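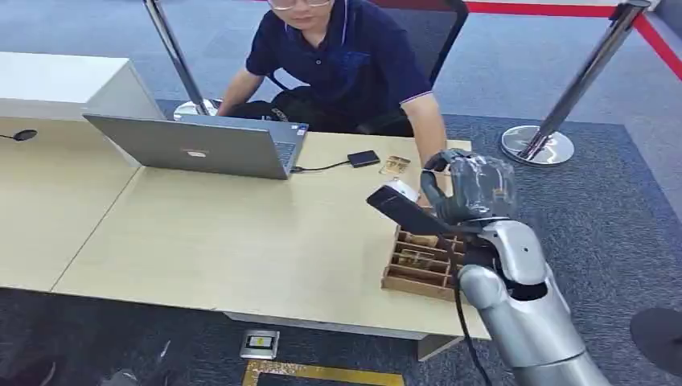
Floarea Zamfir had been meaning to build a robot arm for the better part of ten years before she bought the first motor for one. She had the drawings, she had a shelf of bearings, and she had a very patient husband, but what she lacked was anywhere to put the thing. Then a place came up at the shared workshop in Clundosstead, and within a month she had moved in with her boxes and started asking people for help. Most of the work since then has been done at a light wooden table with a laptop on it and the silver arm reaching in over one side, and that is where I found her when I went to visit, with the kettle already on.

"People expect sparks and welding masks," she told me, clearing a stool. "We did have a bit of that in the beginning, and my word it was fun. But you spend a morning cutting metal and then you spend seven weeks sitting down, wondering why the elbow goes left when you've told it to go right."

The arm is called Corkura, after a village where Floarea spent her summers as a girl. It is the second she has built. The first was made largely of printed plastic and is now in her garage under a dust sheet, and she speaks of it the way you might speak of an old car that you loved and would never drive again. "It drooped," she said. "You'd ask it to hold a cup and it would bow to you, very slowly, like a butler." With Corkura she began from the shoulder, because that is the joint that carries everything else, and she didn't let herself buy a single part for the wrist until the shoulder would hold 300 grams at full stretch without sagging.

She has had company all the way through. Ovidiu Vasiliu, a retired lift engineer, did the sums for the gears and talked her out of belts (she had already bought the belts). Veronica Bogdan wrote most of the program that turns a wish, such as "go to the corner of the table", into an angle for each joint. I asked Veronica whether that was the hard part and she laughed for quite a long time.

"The sums are in any textbook," she said. "What isn't in the textbook is that our base was bolted down a tiny bit crooked. I spent two evenings hunting for a mistake in my code, and then Ovidiu came past with a spirit level and a biscuit and found it in about a minute. So now there's a file called crooked, with one number in it, and please don't tell anyone."

I'm afraid I have told everyone, Veronica.

The crooked base has since been put right, though the file remains, with a nought in it. The cables have been moved too. They used to run down the outside of the forearm, and one September evening they caught on the back of a chair and pulled a plug clean out. Floarea had fitted a large stop button by then, which she insists on for anybody starting out. "Buy the button before you buy the motors," she said. "Put it where your hand goes when you're frightened. I don't mean where it looks nice, I mean sit there, have somebody shout, and see where your hand goes!"

And the cost? She winced, and fetched a notebook. The gears came to £330, which was the most she spent on any one thing, and the power supply was a bargain at £109 from a clearance sale. The rest she would rather not add up — there were a good many small orders of screws, and the postage on those alone makes her feel ill.

What she wants it for is simple enough. Her hands are stiffer than they were, and she would like something to hold a circuit board still at a comfortable height while she solders, then turn it over when she asks. Corkura can manage the holding. The turning is still a bit sudden for her liking, and Veronica is trying to get it to start and finish more gently.

We talked until the tea was cold, mostly about grease, on which she and Ovidiu disagree. He favours a thin one, changed often. She likes the thick red stuff her father used on his tractor, and she got the tin down from the shelf so that I could smell it.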